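Cladulard Hanger Sorting Set
Data card and usage notes

Summary

Cladulard is a set of image sequences and annotations about wire clothes hangers: how they tangle, which parts catch, and what a separated hanger looks like next to a tangled one. It covers one narrow household chore, taking hangers apart and putting them in a basket. Garments, closets and rails are out of scope.

The release contains 2000 annotated stills, of which 500 form the held-out split. The remaining 1500 are for training. Split membership is fixed in splits.csv and should not be reshuffled, as stills from one tangle are kept on the same side of the split.

Contents of the release

stills/ full-size images, one folder per tangle
labels/ one text file per still
splits.csv train and held-out assignment
parts.txt part vocabulary, one term per line
CHANGES release notes
LICENSE terms of use

Hangers

All hangers are the coated wire type with a twisted neck, an open hook, two shoulders and a straight bottom bar. Plastic, wooden and padded hangers were left out. Wire hangers tangle in ways the others do not: the hook of one passes through the body of another, and the shoulder bends then keep it from sliding back out the way it came. 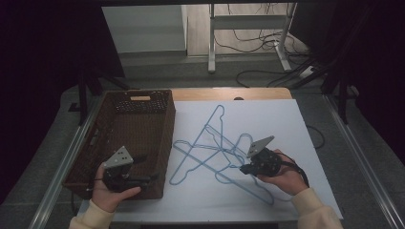 Tangle folders are named by the number of hangers and the layout class. Layout classes are "parallel" (bodies point the same way), "crossed" (long wires intersect at an angle) and "nested" (one body lies inside the other). A star-like tangle such as the two light blue hangers beside the woven basket belongs in "crossed", and the class is decided by the long wires only. Hook direction is recorded in a separate field and has no effect on the folder name.

Part vocabulary

hook: the open curve, from its tip to the top of the neck
neck: the twisted section of wire below the hook
shoulder: the sloping wire on either side of the neck
notch: a small dip in the shoulder wire for straps
corner: the rounded bend between shoulder and bar
bar: the long straight wire opposite the hook

Earlier drafts of the vocabulary used "body" for shoulder, corner and bar together. The term was dropped from the labels in release 0.3. It survives in a few free-text notes, where it has the old meaning.

Labels are written per hanger. Where two hangers have the same color, they are numbered by the position of the neck, from the top of the still downward. If a neck is out of view, the hook is used. If both are out of view, the hanger is labeled "u" and is skipped by the scoring script. 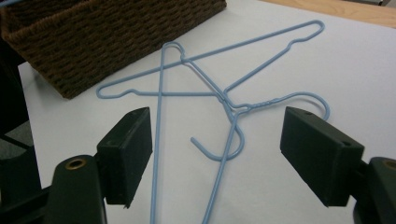

Crossed layout, two hangers. Notches are visible along the shoulder wires of the upper hanger.

Crossings

Each place where one wire passes over another is a crossing. A crossing has an upper wire, a lower wire and a part name for each. Record format:

crossing_id, upper_hanger, upper_part, lower_hanger, lower_part, sure

The last field is 1 or 0. Use 0 where the order of the wires cannot be read, which is common for thin wire of a single color on a pale surface. Of the stills in the training split, 773 have at least one crossing marked 0. These are kept in the release. Scripts that need a clean order should filter on the field and leave the files in place.

A hanger crossing itself is not recorded. The twist in the neck is not a crossing.

Holding points

Stills in which a hanger is held carry an extra line with the held part and the direction of the wire at that point: vertical, horizontal or diagonal, relative to the still. The direction describes the wire and says nothing about how the hanger hangs in the room. Where the held part cannot be named from the still alone, the label is "wire".

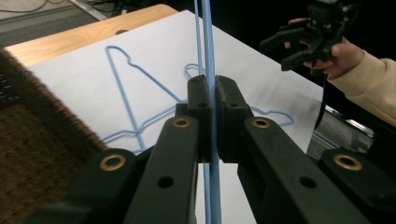
Held wire, direction "vertical". Two strands run close together near the top.

Close parallel strands are labeled as one item with the flag "double". Do not split them into two parts unless a gap can be followed over the full visible length.

Known problems

- Fine coated wire loses contrast against white paper and white board. Edge-based methods drop segments, mostly along the bar.
- The part "notch" was added in release 0.4. Folders labeled before then were revised, but 40 stills still lack the part and are listed in CHANGES.
- Tautahi exports write the crossing fields in the reverse order, lower wire first. Run fix_order before merging them with this set.

Related sets

Jetar uses the same part vocabulary for hangers on a rail. Aldale covers folded clothes and shares only the file layout. Labels from Jetar can be read directly; its "rail" part is ignored by the Cladulard reader.

Reporting errors

Give the folder name, the still name and the line of the label file. Corrections to the held-out split are collected and applied together at the next numbered release.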